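Kemeys Wall Plaque: Mounting and Care
Updated April
By Mirjam De Haan

Section 3. Hanging the plaque

Your Kemeys plaque ships with a steel bracket, two wall screws, a paper template and a small bag of felt pads. The pads are the part everyone throws out with the packing. Go and get them back.

1. Tape the template to the wall at eye level. If your household disagrees about eye level, settle it before drilling.
2. Mark both holes in pencil and check them with a level. The template is straight; your ceiling may not be.
3. Drill to the depth printed on the template. For plaster or drywall, use anchors (not supplied).
4. Drive in the screws, leaving a little of each head showing, and slide the bracket down over them. 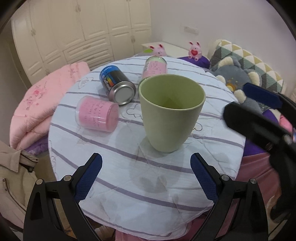 5. Stick one felt pad on each lower corner of the plaque, on the back. The front has been tried.
6. Lift the plaque onto the bracket and lower it until it clicks. Tug gently. An enthusiastic tug proves only that you own a plaque with no wall.

Note: The 17-inch version is heavier than it looks. Have a second person hold it while you do the looking and pointing.

Caution: Do not hang over a radiator or fireplace. Wood moves with heat, and the engraved motto will move with it.

Caution: No spray polish. A dry cloth is enough.

Replacement brackets: ask for part 2747 and allow 10 working days. Spare felt pads are free, and we send out plenty of them.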